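Flisard Tabletop Pack
Simulated grasping episodes for learning systems
From Flovport, Witville

Hi, I'm Hashini Seneviratne, and I look after the Flisard packs at Flovport. People kept emailing to ask what they get for their money, so I've rewritten this page from scratch. It's longer than the old one, sorry!

The Tabletop Pack is a set of 1005 recorded episodes of a two-finger gripper working over kitchen-style surfaces, all of it done in simulation. Every episode comes with the rendered wrist view, joint positions, gripper opening and a short written instruction. You can train on it straight out of the download, or you can use it to warm up a policy before you spend money on real robot time (which is what most of our buyers do, as far as I can tell).

We drive the arm by hand for all of it. Karthik Gunawardena and Shanthi Bepari did most of the driving for this release, and you can sort of tell them apart once you've watched enough — Karthik goes in fast and fixes things late, Shanthi lines up first and then closes. I like having both in there. We did try a scripted planner back in July and the motions were so samey that I threw the whole batch out.

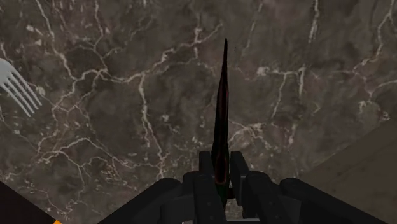 Thin, pointy objects are where I'd start if you're evaluating the pack. There are 429 episodes with long, narrow things like chili peppers and cutlery, and I'm fussy about those. Grab a tapered shape a little too far up and the fingers have much less to hold, so we asked for plenty of variety in where the grip lands. Dark object, dark gripper and a busy veined marble top is a combination that gives vision models real trouble, and we left lots of it in.

We also keep the failed tries. They're in their own folder with a label for what went wrong (missed, slipped, knocked something else, ran out of time), so you can leave them out if you want clean demonstrations only. Please don't delete them before you've had a look, though! Sewwandi Debnath wrote the labels and they're much better than the ones in our first release.

What's in the download

1005 episodes, with the failed tries in a separate folder
20 surface materials, including marble
14 instruction templates, plus free-text rewrites
Loader script and a small viewer called Paul
Train and test lists, split by object

Paul plays an episode next to its joint traces and lets you scrub back and forth. It's plain to look at and it opens quickly. Kavinda Marikar built it for our own checking, and then I wouldn't let him keep it to himself.

A few things to know before buying. There's no force or touch data in this pack, and there are no soft or cloth objects. Lighting changes between episodes but never during one. If you need a different gripper model, write to me first — we can replay some episodes with another hand, but the results vary a lot and I'd want to send you a sample.

A license covers one team at one site, and fixes to this release are free. Student groups should ask for the study rate when they order.

Page updated 28 September 2021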